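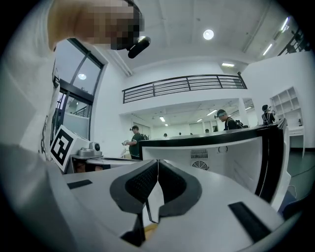 Station by the monitor, gripper fingers nearly closed, cable across the green floor at right.

Last updated: September

Chore bench walk-round — Vidstead, upper room
Checked by Lâm Phí, comments read over by Kha Huỳnh

1. Finger pads on the hand-held gripper: OK. Dark mesh covering on both tips. I do like to run a thumb over them before the towel folding, as a snag there will spoil a whole morning.

2. Marker upright on its white panel: OK. Please don't lean anything against it, however handy it looks!

3. Monitor vents and fan grille: OK. Keep cloths well away from the back.

4. Floor cable: NEEDS ATTENTION. Thin, black, and running slantwise over the green — easy to miss with a backpack on and your mind on the job. Tape it down or reroute it.

5. Headgear straps: check your own and then, kindly, your neighbor's.

6. Mezzanine railing: OK. Nothing to be hung on it.

7. Stop button on the Delarico arm: OK, tested at 9 and again at 10.

Comments: People keep asking me whether the arm can do the housework yet. Well, it folded 6 towels out of 9 on its own last time, which pleased me no end, but it still can't manage a fitted sheet (neither can I), and mugs stay off the list until the Kim wrist has been refitted. Until then a person stands within reach of the stop button for every run, please.

Item 4 open, with Kha.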